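We use cookies to remember your settings and to see which pages get read. By staying on this site you agree to this. Accept | Manage settings

Print this page | E-mail this page

Getting a musty smell out of sheets and blankets that were stored for years

Posted in Laundry and Linens by fada_hill

I've inherited a closet's worth of bedding from a house that was shut up for a long time. Most of it is cotton, some of it is flannel, and there are a few blankets that I think are a wool blend but the tags are gone. All of it was folded in cardboard boxes on a closet floor against an outside wall.

None of it has visible mold that I can find. It just smells. It's that old basement smell, and when I put a clean set on the bed it's fine for an hour and then once the bed warms up it comes back. I've washed the cotton sheets twice with regular detergent and dried them in the dryer with two dryer sheets. They came out smelling like dryer sheets and basement.

There are also a few yellow-brown marks along the fold lines on some of the pieces. I don't care much about those but if there's something that would take care of both at once I'd like to know.

My washer is a Clandus top loader with the low center post, not the tall agitator. It has a setting called Deep Fill but I've never used it. We're on town water and it's fairly hard. No room for a clothesline but I do have a porch and a folding rack.

I'd like to keep as much as I can. A lot of the patterns are ones I remember from being a kid. What order should I do things in, and is there a point where I should give up on a piece?

Answered by porchlight_annex

I did this with four boxes from my grandparents' place, so I'll tell you what I did and you can take what's useful.

First, stop using dryer sheets until the smell is gone. They leave a coating on the cloth and the coating holds the smell in. The same goes for liquid softener. If you've already run them through with dryer sheets, your next wash should be mostly about getting that coating off.

Sort everything before you wash any more of it. I made three piles: white and light cotton, printed or colored cotton and flannel, and anything that might have wool in it. The wool pile gets treated completely differently and I'll come to that at the end.

For the cotton piles, shake each piece outside. Put it over the rack on the porch for a full dry day before it goes anywhere near water. Turn it over at lunchtime. I know this sounds like something from an old housekeeping book but it took out maybe half of the smell on its own. Pick a day with low humidity. If it's damp out you're wasting your time.

Then soak. Use the hottest water the fabric can take, and an oxygen bleach powder, the kind sold for laundry that is not chlorine. Follow the amount on the tub for soaking. Dissolve it completely before the cloth goes in. A bathtub works better than the washer for this because you can spread things out. Push it all under, leave it overnight, and expect the water to look bad in the morning. Mine was the color of weak tea. I drained it and did it again, and the second batch was much lighter.

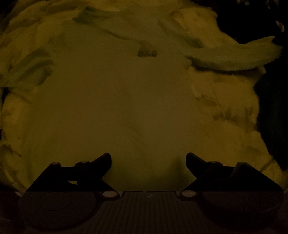 After the soak, wash on the longest cycle you have with detergent and half a cup of washing soda. Washing soda is different from baking soda. It helps with hard water, and hard water is probably part of your trouble, as the detergent gets used up on the minerals before it gets to the cloth. Use your Deep Fill setting. Low-water cycles are fine for shirts you wore once. They are not good for this. Don't put more than one sheet set in at a time, and put the fitted sheet in loosely so it doesn't wrap around everything else.

Run an extra rinse. Then smell the sheet while it's wet. This is the step people skip. A dry sheet can smell clean and still have the problem, but a wet one will tell you right away. If it's still musty when wet, don't dry it. Put it back in the soak.

When it passes, dry it on the rack if you can, in the sun if you can. Bring it in before evening. If you have to use the dryer, go all the way to fully dry and then another 10 minutes. Fold it only when it has cooled to room temperature.

The marks on the folds are usually old starch or body oil that has aged, and the oxygen soak gets a lot of it. Don't use chlorine bleach on those. It can make some of them darker and it weakens old cotton. If your tap water has iron in it, chlorine will also turn that orange.

For the wool blends: no hot water, no oxygen bleach, no washing soda. Air them for several days in the shade, turning them. Brush them with a soft clothes brush. If they still smell after that, wash by hand in cool water with a wool wash, press the water out with towels, and dry flat. Don't twist them. If you aren't sure whether something has wool in it, pull a thread from the hem and burn it over the sink with tweezers. Wool smells like burned hair and cotton smells like burned paper. A synthetic melts into a bead.

Giving up: I threw out a piece if it still smelled wet after three soaks, or if it tore when I pulled gently across the grain. There's no fixing cotton that has gone weak. I cut the good parts of those into pillowcases and dust cloths.

Good luck with it. The whole job took me most of April, but I wasn't in a hurry.

Answered by jj_millrow

vinegar. 2 cups in the wash, no soap. works every time for me. then wash again normal. don't mix it with bleach

Also clean the washer itself, mine was the thing that smelled and I blamed the towels for a year. Run it empty on hot with whatever cleaner you like and leave the lid up.

Answered by bincote

The long answer above covers most of it. I'd like to add a few things and disagree on a couple.

Vinegar is fine in a rinse and it does help take off softener residue. I would not wash with vinegar in place of soap, though, and I wouldn't use it in the same load as washing soda, as they cancel each other out. Some washer makers also warn against regular use because of the rubber seals, so look in your Clandus manual. If you want to use it, one cup in the final rinse is plenty for a large load.

On soaking overnight: for solid whites I agree. For prints I'd be more careful. Older prints can be uneven in how well the color holds, and dark reds and navy are the worst. Before a long soak, wet a corner, press it with a white cloth, and see if any color comes off. If it does, do a short soak in warm water instead, no more than an hour, and do that piece by itself. Soft greens and yellows have held up well for me but I'd still test them.

On the washing soda: half a cup is on the high side for a low-post machine. I use a quarter cup. If the sheets come out stiff, you've used too much or not rinsed enough.

On flannel: the nap holds smell longer than flat cotton does. Expect it to need one more round than the sheets. It also sheds a lot on the first hot wash if it's been sitting for years, so empty the lint screen halfway through drying, and don't put it in with anything dark.

Look at where you're going to store it afterward too. If you do all this and then put it back in cardboard, you'll be doing it again. Cardboard takes up moisture from the air and it has its own smell. What has worked for me:

- Shelves, with the back of the stack a couple of inches off the wall. An outside wall is colder, and that's where the damp collects.

- Cotton pillowcases as storage bags, one set per bag. They breathe. Sealed plastic bins are all right only if the cloth is completely dry and the closet stays at an even temperature.

- No cedar touching the cloth. It can leave yellow marks. Put it on the shelf below.

- Refold everything differently once or twice a year. The fold lines are where the yellowing starts and also where the cloth wears through first.

If the closet smells on its own with nothing in it, deal with that before anything goes back. Wash the walls and shelves, let it dry with the door open and a fan on, and check the humidity with one of those cheap gauges. You want it under 50 percent.

I'll also say something about enzyme detergents, as people will suggest them. They're good on body oils and food. They don't do a lot for a stale storage smell by themselves. And keep them away from the wool, because the enzymes can damage it.

Reply by fada_hill, who asked this

Thanks, all three of you. I ran the washer empty first and there was some gunk that came loose, so that was worth doing. Then I did the first tub soak with the light cottons. The water was closer to coffee than tea.

The wet smell test is useful. Two of the flat sheets passed after one soak and the fitted ones didn't, so those are in for a second round. I did the thread test on the blankets. One melted and the others smelled like hair, so I've separated them.

I did the corner test on the prints and the only one that bled was a dark red pillow sham. I'm doing that on its own in the sink.

I don't have shelves in that closet so I'm going to put some up before anything goes back. If anyone knows whether bare pine is a problem next to cotton, or if I should paint it or line it first, I'd like to hear.

Reply by bincote

Bare pine can stain over time. Paint it and let the paint cure for a few weeks, or line it with unbuffered acid-free paper or a washed cotton sheet. One of the sheets that tore would do fine for that.

Print this page | E-mail this page

Get our household tips by e-mail once a month. Enter your address to sign up. You can unsubscribe whenever you like.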